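Dellaser Home Goods

Shop Rooms Guides About us Stores Contact

Company > About us > Who we are

We use cookies to keep your cart working and to see which pages get read. Accept / Manage choices

About Dellaser

Dellaser sells small household goods for bathrooms, kitchens and entryways. We carry mugs, tumblers, toothbrushes, jars, soap dishes, hooks, trays, bags and a short list of cleaning supplies. We do not sell furniture or appliances. Most of what we stock can be picked up with one hand, and most of it ends up on a counter or a shelf next to a sink.

The company started as a single store in Fistdale, in a former shoe repair shop of 900 square feet. We still have that store. The warehouse and the office are two streets away, in a building we share with a print shop. Web orders ship from the warehouse. The store keeps its own stock, so an item that is sold out online may still be on the shelf in Fistdale, and the other way around. Call before you make the drive.

What we carry

The current catalog has 663 items. We add new ones in March and September and drop the slow ones at the same time. An item that is going away is marked "last of stock" on its page and is not reordered.

Our goods fall into two lines plus a general range.

Ebihara is our bathroom line. It covers toothbrushes, cups, soap dishes, small lidded jars and travel bags. Colors are kept pale and plain so that pieces bought in different years can sit together. The line is named for the street where our first supplier had its showroom.

Durano is the kitchen line. It covers mugs, storage jars, spoon rests and dish brushes. Durano mugs hold 15 ounces when filled to the rim. They are fine in the dishwasher, but printed ones keep their lettering longer if they are washed by hand.

The general range is everything else, including hooks, labels, trays and refill bottles. We buy these from a number of makers and the selection changes more often.

How we choose things

Samples come in by mail and go to the office first. Two people on the buying side use each one at home for a month. A mug gets used every morning. A jar gets opened and closed, carried around with wet hands, and put in a cabinet with other jars to see if it fits. Toothbrushes are tried for a shorter time and then looked at for bent bristles and rough edges along the handle.

After that we talk about price. If the sample was good but the price would put it above similar items we already sell, we usually pass. We turn down more samples than we accept. Some makers come back a year later with a changed version, and we look at it again from the start.

We also look at how an item behaves on a flat surface. A cup that tips easily is a nuisance on a narrow sink. A brush with a round handle will roll. Some of these problems can be lived with and some cannot, and the product pages say so where we have noticed them.

The work table

Returns, samples and mixed lots are sorted on a long light-colored table against the wall. Mugs, toothbrushes, small jars and little plastic bags all pass across it, and they do not arrive in any order. Smaller things tend to go along the back and the pieces being dealt with stay toward the front. Each piece is checked against its paperwork and then goes to stock, to the seconds shelf or back to the maker. Opened toothbrushes are never put back into stock.

The table is cleared at the end of the day. Anything still undecided goes into a tray with a note and is looked at again the next morning. 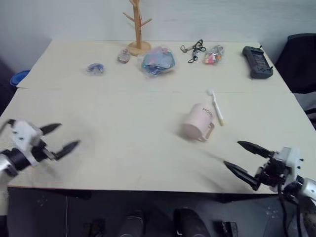 Seconds and returns

Mugs with small printing flaws, jars with an uneven tint and boxes with dented corners are sold as seconds at the Fistdale store. They are priced by hand with a green sticker. We do not list seconds online, and we cannot hold them by phone. New seconds go out on Saturday when the store opens.

Unused goods can be returned by mail or in person with the receipt or order number. Please wrap mugs and jars separately. If something arrives broken, send a photo of it and of the box to the address on the contact page, and keep the pieces until you hear from us. Toothbrushes can be returned only if the package is sealed.

Shops and rentals

Besides our own customers, we supply 200 small accounts. Most are gift shops, guest houses and vacation rentals. Rental owners usually order mugs, cups and jars in sets and come back later for replacements, so we try to keep the basic pieces of both lines unchanged for as long as the makers will let us. A trade account needs a business address and a first order of one full case. Mixed cases are possible in the Ebihara and Durano lines, though not in the general range.

Packing and shipping

Orders are packed by hand in plain boxes with paper fill. Orders placed before noon on a working day leave the warehouse that afternoon. We reuse clean cartons from our suppliers for larger shipments, so your box may have another company's printing on it. The packing slip inside is ours and shows what was sent and what is still to come.

Working here

Openings at the store and the warehouse are posted on the door in Fistdale and on the contact page. Warehouse jobs involve standing, lifting and a good deal of unwrapping. We train people on the job.

Get news of new items and restocks by email. Enter your address to sign up.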